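Drundale Print Archive: Progress Report to the Carrasco Fund
Reporting period ending August
Prepared by Miyuki Arai, Collections Manager

Summary

The Carrasco Fund supports the cataloging, conservation, and public sale of reproductions from the archive's holdings of illustrated newspapers and war-artist engravings. During this period the archive completed work on the Crimean War series and began on the Franco-Prussian material. The online print shop opened to the public in August. One part of the program, the rehousing of oversize sheets, is behind schedule and is discussed below.

Cataloging

All 42 bound volumes in the Crimean series now have item-level records. Each record gives the title as printed, the engraver where signed, the page dimensions, and a note on condition. Captions have been transcribed in full, including original spellings of place names, with the modern form entered in a separate field. Masaru Oshima reviewed the records for the siege views and corrected several attributions that had been copied forward from the old card index. The cards have been kept and are stored with the accession files.

Six volumes of the Franco-Prussian series have been started. These are in poorer condition than expected. The paper is brittle at the gutter, and two of the bindings will have to be released before the double-page plates can be scanned without loss at the fold.

Conservation

Wakana Tanabe treated the loose plates showing the harbor at Balaklava. Surface dirt was removed, old adhesive tape was lifted from the versos, and tears were repaired with Japanese tissue. One plate has a stain across the lower margin that did not respond to treatment. It will be reproduced with the stain visible.

Rehousing of the oversize sheets has been delayed. The supplier, Bundier, delivered folders in the wrong size, and the replacements have not yet arrived. No additional cost to the grant is expected. The sheets remain in their existing drawers — flat and interleaved — and are not being issued to readers.

Reproductions and sales

The print shop runs on the Relteo ordering system and offers each image in two sizes, unframed. Jairo Restrepo prepared the color proofs and wrote the short historical notes that accompany each print. Early orders have come mainly from schools and from family historians looking for a particular regiment. Several customers asked for framed prints. The archive does not plan to offer framing during the grant period.

Expenditure

Spending is within budget under every heading except shipping materials, where a small overrun will be met from the archive's own funds. A full statement has been sent separately to Mitsuko Chiba at the Fund.

Next period

Scanning of the Franco-Prussian plates will begin once the two bindings have been released. The archive requests approval to move the completion date for rehousing back by six weeks. 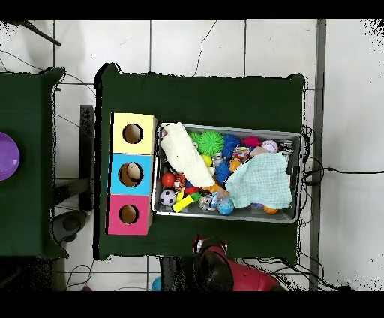 Colored boxes and a bin of small toys on a green tabletop.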